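Print this story | E-mail this story
4 comments | 48 shares

Laundry sorting fills the big hall at Karisel

The folding is back at Karisel this March, and if you have ever wondered where all those donated linens and odd bits of clothing go once they leave the drop-off bins, the answer is the big hall out by Nimri, under the long fluorescent lights, where every last white piece gets picked up and looked over before it is folded.
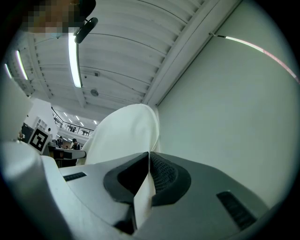 Whites come first

Saimi Miettinen, who has run the Jindine linen drive for almost 4 years now, likes to begin with the whites – they show every stain, she says, and they are the pieces the shelters ask for most. This season's tally stood at 1,434 items when we stopped by, with plenty more still in bags.

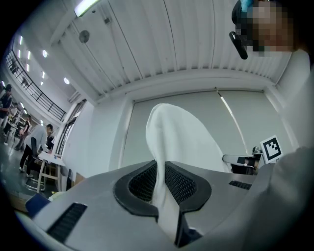 Small things are what slow everybody down, and Miettinen would dearly love it if folks at home would pair their socks before dropping them off. A soft white piece folded over at the tip can pass for a sock or for a plain cloth until it is opened out, and that little bit of checking, lovely as the company is, does eat up the morning. Towels and pillowcases go much faster – bring as many as you like!

Contact the newsroom | © Pretura Community News | Back to top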